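4.3 Head camera: daily check and lens care

The Parnum head unit is worn by the operator during bagging and packing work at the counter. It supplies the wide view used to teach the Niskanen packing cell. Carry out this procedure before each shift and after every battery change.

1. Switch the unit off and remove it from the headband.
2. Wipe the lens with the dry cloth supplied. Do not use window cleaner.
3. Refit the unit until the latch clicks. Tighten the side screw by hand.
4. Set the tilt dial to position 3.
5. Stand at the table in the normal working position and start a test recording of 20 seconds.

CAUTION: Do not adjust the tilt dial while recording. The session will be rejected on upload. 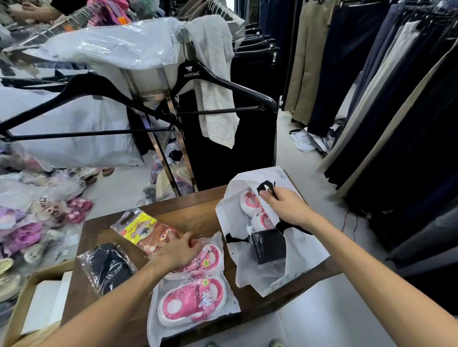
6. Play back the test. Both hands and the mouth of the bag must stay in view while an item is picked up and packed. If the hands sit too low, turn the dial down one position and repeat step 5.
7. Check for glare on clear plastic packaging. If printed labels are washed out, lower the exposure setting to 53.
8. Clear the test file and confirm that free storage reads 100 percent.

NOTE: Stock on the floor or on nearby racks does not affect the check. Keep cables clear of the operator's feet.

If the latch is loose after step 3, replace it with Brudness latch kit B. Do not glue it.

Revised 20/06/2024

Related items
Headband sizing and padding
Charging the Parnum battery pack
Uploading sessions to Cisum
Niskanen cell: gripper pad replacement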